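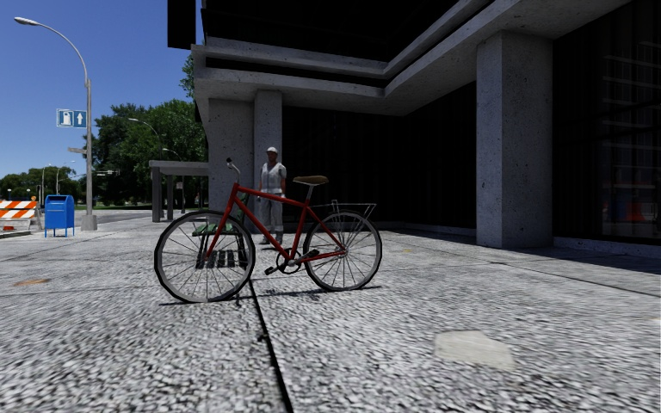 *Red bicycle on grey pavement, simulated render.*

# Bondis appeals set

Text of 281 online fundraising appeals for overseas building trips, collected by Jawad Usmani for Vesance. Last changed Feb 2, 2023.

## What's in it

- `appeals.csv`: one row per appeal, with the wording, target and sum pledged
- `followup.csv`: replies from 38 organisers, asked 90 days after their page closed

## Before you quote it

Pledged is what the page said. We have no bank records, and I would not call any of it "money raised". Organisers who replied were mostly pleased with themselves, so treat `followup.csv` as a set of opinions. Only 2 replies mention asking the families whether they wanted the houses.

The `tone` column was filled in by one person (me). I don't trust it much and neither should you.

Claims that video appeals do better than written ones can't be tested with this. Please stop citing it for that.

## Known faults

Some rows from the Rusenix site have the target and pledged sums swapped. Fix due in March.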